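4. What people told me about the stuff they keep

I should say up front that this section was supposed to be short. I had planned a tidy paragraph on household textiles, squeezed between the furniture results and the paper results, and then I started reading my interview notes again and couldn't stop. So the cloth gets its own section, and the furniture (sorry, furniture) has gone to the appendix.

4.1 How the question came up

The original survey asked people in Adard and Tedau to list things in their homes they hadn't used in a year but had no plans to get rid of. We got 707 usable replies, and between them they named 2,113 objects. I expected tools. I expected old phones and chargers, and we did get plenty of those. What I did not expect was how much of the pile would be cloth: dish towels, pillowcases, tote bags, curtains from apartments people had moved out of years ago, a tablecloth somebody's aunt had won in a raffle and passed along with great ceremony.

Alois Kuster, who coded the first batch with me, wanted to lump all of it under "linens" and move on. We argued over that for most of June. His point was fair. If you split every category each time it gets interesting, you end up with as many categories as objects, and then you haven't done any analysis, you've just typed up a list. My point was that people didn't talk about a tote bag the way they talked about a bedsheet, and if the coding hid that, the coding was wrong. We settled on splitting cloth by how people said they had gotten it (bought, given, inherited, came free with something) and leaving the type of item as a second code. I still think this was the best decision we made in the whole project, and Alois still thinks it cost us a month. Both may be true.

4.2 Cloth that was given

Gifts were the stickiest group by a long way. I went back and sat down with people in both towns for longer conversations, mostly in their kitchens, and I heard some version of the same story over and over. Somebody gives you a towel. It's a nice towel, too nice to wipe a counter with, so it goes in a drawer. Years pass. Now it's been in the drawer so long that using it would feel like a big event, and there's never a big enough event. One woman in Tedau had moved the same two towels through four houses! She took them out to show me, refolded them along the old creases, and put them right back.

Earlier work on keeping and discarding tends to treat this sort of thing as guilt, and sure, I heard some guilt. But I think the word gets used too quickly. Most of the people I talked with weren't feeling bad when they opened the drawer. They seemed pleased, a little amused at themselves, happy to have an excuse to tell me who had given them what. I asked one man in Adard if he'd feel relieved if the whole lot vanished overnight, and he looked at me as if I'd suggested selling the dog.

I tried hard to find people who re-gifted cloth, by the way, and mostly failed. They would pass on candles, mugs, even books with writing in them. Towels and pillowcases stayed put. I don't have a good explanation, and I'd love for someone with a bigger sample to chase it.

4.3 Cloth that came free

This is where things get messy, and I want to be careful. Free cloth (conference bags, store bags, the pouch that a pair of shoes comes in) turned up all over the survey, but when I asked about it in person, people had almost nothing to say. They shrugged. "It's a bag," one person told me, and that was the whole answer, and I have it in my notes underlined twice.

And yet they kept it. The Khattak interviews, which we did in one apartment building over the course of a single summer, are full of bags inside bags inside bags. I asked every household there how they decided when they had enough, and only one gave me a rule: when the closet door won't shut. I'd call this keeping by default. No choice gets made at all, so there isn't any feeling attached to it, and that makes it very different from the gift drawer even though the two look the same on a survey form. Anyone using a checklist survey like our first one should worry about this. I certainly do, now.

There's a wrinkle, though. A few people had promoted a free bag to something more. It had gone to the hospital with them, or it was the beach bag for a whole childhood, and after that it was as sticky as any gift. Our codes don't handle this well. An object gets one origin and keeps it forever, when plainly people change their minds about where a thing "really" came from. Alois suggested a third code for it and I said absolutely not, so the fault there is mine.

4.4 Where the cloth lives

I also asked where people kept all this. Drawers won, which won't surprise anybody with a drawer. After that came closets, then a loose group of open containers: baskets, crates, cardboard boxes with the flaps folded in. I got interested in the open containers because people described them as temporary. The basket was "for now." I asked how long "for now" had lasted and got some wonderful answers, including one person who had to work it out from the age of her daughter.

Open storage seems to do something that drawers don't. You walk past it. You see a corner of the thing each day, and people in the open-container group were much more likely to be able to tell me, without looking, what they had. The drawer people guessed, and often guessed wrong (I made a game of it with those who were willing). My hunch is that seeing the cloth keeps its story going, so that a printed towel poking out of a basket works a bit like a photo on the fridge. Figure 7 shows printed cloth in the kind of container I mean.

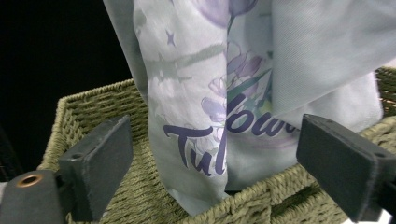

Figure 7. Printed cloth in open storage: fabric with purple tulips and lettering, hanging down into an olive-green woven basket.

Prints mattered more than I would have guessed. Flowers, place names, calendars for years long gone: if there was something on the cloth to point at, people pointed at it and started talking. Plain cloth got shorter answers even when it had come from the same giver. I can't rule out that I caused some of this myself. I like a printed towel, and I'm told my face gives me away.

4.5 What I'd hold back on

A few cautions before moving on. The long interviews were done with people who agreed to let me into their homes and go through their drawers, and I'd bet good money that those aren't the same people who throw everything out each spring. The Jonel pilot, which used mailed diaries instead of visits, got 120 entries in total and turned up far fewer stories of any kind. Maybe people in that group really were less attached to their things. Maybe they just didn't feel like writing it all down at the end of a workday, and I can sympathize. Without visits to the same households I can't tell you which.

I'm also uneasy with the year-long cutoff. "Haven't used it in a year" sounds clean until you're in somebody's hallway debating whether draping a tablecloth over the sewing machine counts as using it. I said yes at first and then changed my mind partway through, and the early replies were recoded to match. Holiday cloth was worse. Plenty of families have a tablecloth that comes out once a year, and if they happened to travel last December it landed in our unused pile, looking abandoned when it was only resting.

Finally, I've been writing as though a household keeps things, when of course a household is several people who may not agree. In the homes with two adults, I usually heard from the one who cared more. On the rare visits when both sat down with me, the drawer turned out to be a subject of long negotiation, with terms. I'd like to have heard a lot more of that, and the next round of interviews is set up so that both people get asked, separately, before anyone opens anything.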